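June 2018

Third day with the Flulline kit. I said I would keep notes until the trial runs out, so I am writing this at the table before supper.

The offer, as Trudy Tomoana explained it again on the phone this morning, comes in two parts. The hand-held gripper is $800 to buy, or nothing up front if you sign for a year of the Celach service, which takes your recordings and turns them into training runs for an arm. The full package with the arm is $3555. I asked what the monthly fee was after the first year and she said she would send it in writing. She said the same thing in May. I wrote it on the pad by the phone so I will remember to ask again.

Did my hours from nine until past noon. The plan gives you 1000 recordings to make before they will look at the results, and I have 66 that I would call good. That is slow. Most of the time goes to setting things back where they were, and the booklet says nothing about that. It has four pages on charging.

What I like so far: the fingers close evenly and the ridged pads hold a smooth handle better than I thought they would. The pivots have no play in them that I can feel. What I don't like is the weight toward the front. My wrist was sore by eleven and I had to stop and stretch it. I tried resting my elbow on the table, which helped, but then I couldn't get the angle for anything tall. The Mansilla we looked at last month was lighter, though the fingers on that one felt cheap and it wanted its own tablet.

Spent the last part of the morning on the knife block. Going in from the front corner worked better for me than going in square – more room for both fingers.

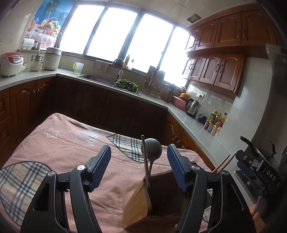 Gripper at the knife block, ladle in, chopsticks to the right.

The pink cloth wrinkles whenever I shift the block. Tomorrow I will tape down the corners or take it off.

Uvutix also called, wanting to know if I would look at their kit next. I told them to try me again when this one is finished. I am leaning toward buying the gripper outright and skipping the service, but I want to see that fee first. Greens for supper, and I still have to get the rice on.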